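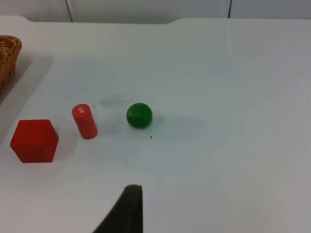

How I repaint old wooden blocks (and set them up for a toddler who throws things)

I've been doing up second-hand blocks for a few years now, first for my own two and lately for my niece, and every time I put a set on the local page I get the same messages. What paint? Do you prime? How do you get the bottoms done? So I'm putting the lot down in one place, and next time I can just send the link and go and have my cup of tea.

First, finding blocks. Op shops are hit and miss. I've had better luck at school fetes, in those big tubs under the trestle table that everyone walks past because the top layer is broken plastic dinosaurs. Dig down. My best haul was at the Lurnport fete in March, a whole pillowcase of cubes and cylinders and those little arch pieces, for 4 dollars, and the lady threw in a jigsaw I didn't want. What you're after is solid wood with no deep splits. Dents are fine, texta is fine, teeth marks are fine (sand them and carry on). Anything with thick, flaky old paint I leave behind, full stop. You don't know how old it is or what's in it, and I won't sand it in a shed my kids run through.

What I use

A sanding block and a couple of grades of paper, finishing on 200 grit
An old toothbrush
Sugar soap, or a squirt of dish soap in warm water
Water-based toy-safe paint
A small foam roller and a cheap brush for the corners
Bamboo skewers and a slab of scrap foam
Baking paper
A basket with a proper flat bottom

On the paint — check the tin. It needs to say it's suitable for children's toys, in words, somewhere you can point at. "Non-toxic" on its own doesn't do it for me. I use the Stustier toy enamel and my favourite red is their number 468, a really full pillar-box sort of red that stays cheerful even in a gloomy room. I tried a more tasteful brick colour once, out of the Gerbridge range, and my daughter called them the meat blocks. Never again.

Cleaning

Wash them quickly. Don't leave them to soak in the sink while you answer the phone, as I did with my first set, or the grain comes up all furry and the cubes swell a bit and stop sitting flat on each other. Dip, scrub with the toothbrush, rinse, towel. Then stand them on a rack overnight somewhere with moving air. If the weather's damp give them an extra night. They need to be properly dry right through before any paint goes near them.

Sanding

Put the sheet of sandpaper flat on the table, gritty side up, and move the block over it. It took me an embarrassingly long time to work that out! If you hold the block still and rub at it with a folded bit of paper you end up rounding the faces, and then your towers lean. Flat sheet, light pressure, figure eights. Do every face of a cube, then run each edge along the paper just once at an angle so it isn't sharp on little hands.

Cylinders are fiddlier. The two ends go on the flat sheet the same as a cube. For the curved side I wrap a strip around it like a scarf and twist. Check the ends afterwards by standing the thing up on the kitchen bench and giving the bench a bump with your hip. If it wobbles, back to the flat sheet. A cylinder that won't stand up is just a rolling pin, and it'll live under your couch.

Wipe everything with a barely damp cloth and let it dry again.

Painting

My friend Hayley Kershaw does hers by painting the top and sides, waiting, flipping and doing the bottom. It works, but you can see a faint line all the way around where the two lots meet. I go the skewer route. Drill a tiny hole in the middle of one face (a cylinder gets it in the bottom end), push in the blunt end of the skewer, and stick the pointy end into the foam. Now you've got a block on a stick and you can turn it any way you like. The hole gets a dab of wood filler at the end and a dab of paint over that. On the really small pieces I don't bother with the drill, I just do it Hayley's way and live with the line.

Thin coats. Thinner than you think, really, almost see-through on the first go. Red is a terrible coverer and you'll be tempted to slop it on, and then it sags at the corners and goes gummy. Let the first coat dry, give it the lightest rub with the 200, wipe, and go again. Red wants three coats at my place. Blue gets away with two. Yellow — I've stopped doing yellow.

I roll the faces and only use the brush for tidying edges. And look at them under a lamp held down low to the side, so you catch the runs before they set.

Curing

Dry to the touch and ready for a baby's mouth are a long way apart. Go by whatever the tin says for full cure, and then be a bit generous. Mine sit on baking paper on top of the wardrobe, out of reach and with a gap between each one. Painted blocks that touch too early will stick together and take a patch of colour off each other when you pull them apart, and you'll say words.

One more safety thing: size. If a piece fits inside a toilet roll tube, it doesn't go to a child under three. I keep those aside in a jar for the big kids.

Setting them up

Now the nice part. I used to tip the whole collection on the floor and wonder why my son flung them about and wandered off. Beverley Inskip, who ran the playgroup at Cropper Hall when mine were tiny, put me on to doing it small. You keep the basket at one side of a clear table and put out just a few pieces, all the same colour. With only one colour going, they start to notice the shapes. This one rolls, this one doesn't. This one can go on top and that one slides off.

A plain pale table is great for it, by the way. We have a white one and red blocks really sing on it. Ours gets wiped down first, and anything else comes off it, even the drink cup. Then I sit down and fiddle with a block myself and say nothing, which for me is a big ask.

Some things to try once they're interested:

Stand the cylinder up and see if the cube will balance on it, then swap them over.
Lie the cylinder down and roll it gently between you.
Close eyes, feel in the basket, guess the shape before it comes out.
Put them all to bed in the basket, one at a time, with a goodnight for each.

That last one is how we pack up, and it's the only pack-up trick in this house that has lasted. We get up to 20 minutes out of the whole business on a good morning, and on a bad one the basket goes on somebody's head.

Touch-ups

Corners chip. I keep a bit of leftover paint in a baby food jar with the number written on the lid, and when a block gets scruffy I sand just that corner, dab, and send it back up to the wardrobe to cure. Don't wash painted blocks in the dishwasher. A damp cloth and a dry one straight after will do.

If you've got a way to make yellow cover in under five coats, please leave it in the comments, as I've still got most of a tin.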